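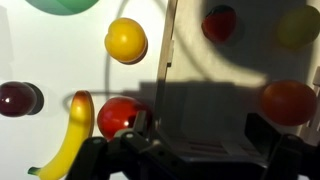
Le fournisseur, Vuser, écrit sur son bon de livraison que l'ensemble fruits et plateau est « prêt à l'emploi ». Je demande à voir. La fiche de contrôle de la salle Zamora a été reprise point par point lundi, avec Loretta Whitfield pour les mesures. Les fruits brillent beaucoup, la banane a même une touche rouge orangé près d'un bout, et à première vue on dirait du plastique. Une première vue ne suffit pas pour cocher une case, d'où les commentaires ci-dessous, plus longs que d'habitude.

FICHE DE CONTRÔLE – TABLE RONDE ET ACCESSOIRES
Site : Mummont, salle Zamora
Contrôle : Mortimer Mercado
Mesures : Loretta Whitfield

1. Fruits

1.1 Matière identifiée par un document du fournisseur : NON
Commentaire : la notice Kurkton parle de « matériau lisse de qualité ». Ça ne veut rien dire. Demandé à Vuser le nom exact de la matière, par écrit. Pas de réponse.

1.2 Petites pièces détachables (tiges, queues) : À REVOIR
Commentaire : j'ai tiré sur le bout vert de la banane, il n'a pas bougé. Très bien, mais j'ai tiré à la main et une seule fois. À refaire avec le dynamomètre, 10 secondes par pièce. Loretta trouve que j'exagère.

1.3 Couleur stable au frottement : OUI, sous réserve
Commentaire : chiffon blanc humide sur la pomme rouge, rien sur le chiffon. Le produit d'entretien de la salle n'a pas été essayé, or c'est lui qui servira tous les soirs.

1.4 Risque de confusion avec de vrais aliments : OUI, risque présent
Commentaire : de loin, le citron et l'orange font illusion. On me répond que personne n'ira mordre dedans. J'ai déjà entendu cette phrase à propos des savons en forme de coquillage. Prévoir une étiquette sur le rangement.
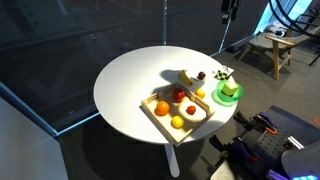
2. Plateau

2.1 Arêtes et bords relevés sans échardes : OUI
Commentaire : passé le collant nylon sur tout le pourtour, il n'a accroché nulle part. Bois clair, agréable au toucher. Je n'ai rien contre ce plateau.

2.2 Découpes des poignées : À REVOIR
Commentaire : l'intérieur des découpes est moins bien poncé que le reste. Coincement des doigts possible ou pas, je ne tranche pas sans le gabarit, resté au bureau.

2.3 Plateau entièrement posé sur la table, sans débord : À CONTRÔLER À CHAQUE SÉANCE
Commentaire : quand on le met en diagonale, un coin se retrouve vite près du bord. La consigne actuelle dit « poser au mieux ». Remplacer par une distance minimale, à fixer avec Loretta.

2.4 Poids affiché conforme : NON
Commentaire : l'écart avec la fiche produit est de plus de 300 grammes, plateau vide. Soit la balance est fausse, soit la fiche a été recopiée d'un autre modèle. Je penche pour la fiche.

3. Bol vert translucide

3.1 Absence de fêlure : OUI
Commentaire : examiné à contre-jour, rien vu.

3.2 Tenue à la chute : NON VÉRIFIÉ
Commentaire : « incassable » selon Vuser. Je veux bien le laisser tomber si Vuser m'en envoie un second.

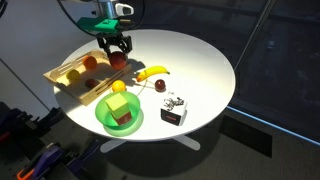

4. Table

4.1 Stabilité sur pied central : À REVOIR
Commentaire : elle ne bouge pas quand on travaille au milieu. En appuyant sur le bord, j'ai senti un léger jeu, que Loretta n'a pas senti. Resserrer le pied et recommencer à 2, chacun de son côté.

4.2 Éblouissement : NON CONFORME à mon avis
Commentaire : dessus blanc et lumière forte, on finit par plisser les yeux. Le rapport précédent notait « luminosité confortable ». Je me demande à quelle heure il a été rempli. Un store suffirait, déjà demandé en janvier.

4.3 Circulation autour du pied : OUI
Commentaire : la base est blanche sur un sol sombre, on la repère bien. Attention quand même en reculant une chaise.

4.4 Nettoyage du dessus : OUI
Commentaire : surface lisse, s'essuie sans difficulté.

Suites à donner
Vuser : matière des fruits et fiche de poids corrigée.
Loretta Whitfield : distance au bord, store, étiquette.
Mortimer Mercado : points 1.2 et 2.2 avec le bon matériel, puis 4.1.
Délai : 2 semaines. D'ici là je ne signe pas la mention « prêt à l'emploi » – l'ensemble peut servir, en présence d'un adulte.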